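Arneck Cupcakes: Frequently Asked Questions

How many cakes are in a box?
The standard box holds 12. The party box holds 28, packed in two layers.

How should I store them?
Keep the box closed in a cool cupboard. Do not refrigerate, as the sponge dries out.

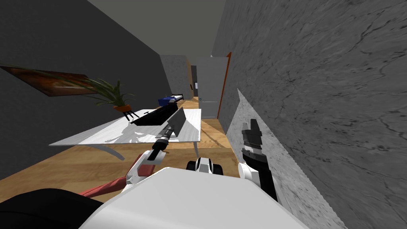
Can they be frozen?
Yes, un-iced cakes only. Wrap singly and defrost at room temperature before icing.

Do the cakes contain nuts?
The recipe contains no nuts. The lemon variety is made on a line that also handles almonds.

Where is the batch code?
On the base of the box, after the letter B, e.g. B3242. Quote it in any complaint.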